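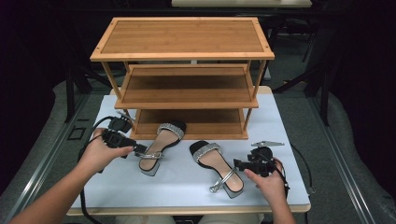 Home Rooms Storage Cleaning Repairs Ask a question

Tips > Hallway > Shoes > Small bamboo racks

Small bamboo shoe racks: setting up, loading and looking after them

A three-tier bamboo rack is one of the cheaper ways to get shoes off the floor, and it suits a narrow hall or the bottom of a wardrobe. The tips on this page cover putting one together, deciding what goes on which shelf, storing dressy sandals without spoiling them, and keeping the bamboo in good order.

Before you buy

Measure the space first, and measure it at floor level. Skirting boards take up more depth than people expect, and a rack that fits the wall on paper may stick out past the door frame. If the front door opens inwards, swing it fully and mark the floor with masking tape where the edge passes. Keep the rack behind the tape.

Then measure your shoes. Use the largest pair in the house for depth and the tallest pair of heels for the gap between shelves. The gap on small racks varies a good deal. The Karras in our hall takes trainers and flat shoes easily but a high heel has to go on the top. The Hevana has more room in the middle and less at the bottom.

Look at the top panel too. Some have a raised edge, which stops things sliding off but also collects grit in the corners. A flat top with no edge is quicker to wipe. If you mean to put keys or post up there, have the edge.

Putting it together

Lay all the parts on a table before opening the screws. A table is better than the floor for this job, as you can walk round it and your knees will thank you. Cover it with an old towel if the surface marks easily.

Sort out which way up each board goes. The better face of a bamboo board usually has the more even grain, and that face goes upwards. Check that the screw holes match on both sides.

Start every screw by hand and leave all of them slightly loose until the whole rack is standing. Tighten them in turn, a little at a time, going corner to corner. If you tighten one side completely first, the other side pulls out of line and the last two screws won't meet their holes.

Use a hand screwdriver. Bamboo is hard but it splits along the grain, and a drill on a high setting will crack a leg in a second. If a screw is stiff, rub the thread on a candle and try again.

Once it is tight, stand the rack on a flat surface and press on each corner of the top. If it rocks, slacken the screws, press down on the top with both hands and tighten again. If it still rocks, stick a felt pad under the short leg. Go round the screws again after a couple of weeks, when the joints have settled.

A cracked leg can be saved if you catch it early. Ease a little wood glue into the split with a piece of card, wipe off what comes out, clamp it between two scraps of wood and leave it overnight.

What goes where

Put the shoes you wear every day on the shelf you can reach without thinking. For most adults this is the top or the middle. Children's shoes go at the bottom, where children will at least sometimes put them back.

Heavy boots belong on the bottom shelf or on a tray beside the rack. On the top they make it unsteady, particularly on carpet.

Turn one shoe of each pair round, heel to toe. Most shoes are wider at the front, and turning one lets the pair sit closer. On a narrow shelf this can be the difference between two pairs and three. It does not work so well with block heels, which need a flat place to stand, so try it before you rearrange everything.

Leave the bottom shelf clear in wet months if you can. Wet shoes should dry on newspaper or a boot tray first and go on the rack afterwards. Water that sits on bamboo leaves a dark ring, and the ring is hard to shift.

Dressy sandals

Strappy sandals cause more trouble on a rack than any other shoe. The ankle straps hang down, get caught under the next pair, and bend out of shape at the buckle.

Before you put them away, fasten the buckle on the loosest hole so the strap makes a loop, and tuck the loop so that it lies over the footbed. It takes a moment and it stops the straps trailing over the edge of the shelf. Don't pull the strap tight. A thin strap held tight for months will crease and then crack at the crease.

Sparkly straps need keeping apart. Beads and glitter rub off on one another, and they scratch patent leather badly. If two sandals must share a small space, slip a piece of tissue or an old sock between them. Coloured tissue can bleed if it gets damp, so use white.

Wipe pale footbeds before storing. Pink, cream and beige linings show every mark, and marks left over the winter darken. Use a cloth wrung out in warm water with one drop of washing-up liquid, then a second cloth with plain water, and leave the sandals out until they are completely dry. Do not soak them. The glue that holds a footbed to the sole doesn't like it.

Clear heels go dull with fine scratches and floor dirt. A soft cloth and a little soapy water will do for most. Keep nail varnish remover and anything with solvent well away, as it will cloud clear plastic for good. Scuffs on a black sole edge can be touched up with ordinary black shoe cream on a cotton bud.

Clean and sort sandals at a table in good light. A pale surface is best, as small beads that have come loose show up and can be saved in an envelope for gluing back on. Use a fabric and jewellery glue for these, put on with a cocktail stick, and leave it the full time given on the tube.

Sandals worn only once or twice a year are better in a box than on an open rack. Dust gets into the beading and is tedious to remove. A soft make-up brush is the best tool I have found for it.

Cleaning the rack

Once a month, take everything off and brush the shelves with a dry brush. Follow the grain. Grit collects in the screw holes and along any raised edge, and the crevice tool of the vacuum cleaner gets it out quickest.

After that, wipe with a damp cloth and dry straight away with a second one. Avoid bleach, which strips the finish and leaves pale patches, and avoid spray polish on the shelves, which makes shoes slide.

For black scuff marks, try a pencil rubber before anything wet. For a water ring, wait until the wood is dry, then rub lightly along the grain with 200 grit paper and finish with a thin coat of clear oil or wax. Go gently, as some racks have only a thin coat of lacquer. Leave the rack empty for a day after oiling. Oil will mark suede.

Mould shows as small grey or black spots, usually underneath and at the back, where air doesn't move. Wipe it off with white vinegar on a cloth, dry the rack by an open window, and put it back a hand's width from the wall. If the spots return, the wall behind is probably damp and wants looking at.

Smells

Bicarbonate of soda in a shallow dish on the bottom shelf helps a little. Change it each month. Airing the shoes helps much more, and so does not wearing the same pair two days running. Cedar blocks smell pleasant but they need sanding now and then to bring the scent back.

How many pairs

Our rack holds 16 pairs if you count flip-flops and are prepared to stack them. It looks tidy with far fewer. When the shelves are full, take out the pairs that haven't been worn since last March and decide on each one separately. Pairs that hurt should go first, whatever they cost.

From readers

Jinfeng Fu writes that she lines each shelf with a strip cut from an old yoga mat. It keeps heels from slipping, it lifts out for washing, and it spares the bamboo from damp soles. She uses a thin mat, as a thick one takes too much off the height between the shelves.

Another reader has fixed a Cistis rack to the wall with a small bracket under the top shelf, after a toddler used it as a ladder. This is worth doing in any house with young children. Use a fixing that suits the wall, and check for pipes and cables before drilling.

More in Hallway: drying wet boots indoors; coat hooks on a plasterboard wall; what to do with odd gloves.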